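Rainwater, second year of testing

04/09/2020

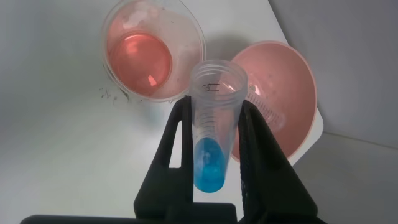

An open sample tube with a pen mark under the thread.

I have been testing our tank water at home since last November. The tank holds 3,904 litres when full, according to the plate on the side, and it feeds the laundry, the garden and one tap in the kitchen. We had never checked it before then. My neighbour Eun-seong Ra had hers done and the result was bad enough that she stopped drinking from it.

I take 500 mL from the kitchen tap, after letting it run for a couple of minutes, and the same again straight from the tank outlet. Both go in the esky and get dropped off before lunch. The pH at the tap was a bit low both years. Zinc was up slightly, which I put down to the new section of roof. Bacteria were fine at the tap and not fine at the outlet, so the filter is earning its keep.

The filter is a Trilance. The cartridge is meant to last a year but I change it after 11 months. It costs 17 dollars more than it did last time.

Jobs still to do: clean the gutters on the western side, replace the mesh on the inlet, and get the first flush diverter to stop dripping. I have taken it apart twice. The seal looks all right to me, but I have ordered another one anyway.

I'll put the full numbers up when I've typed them in.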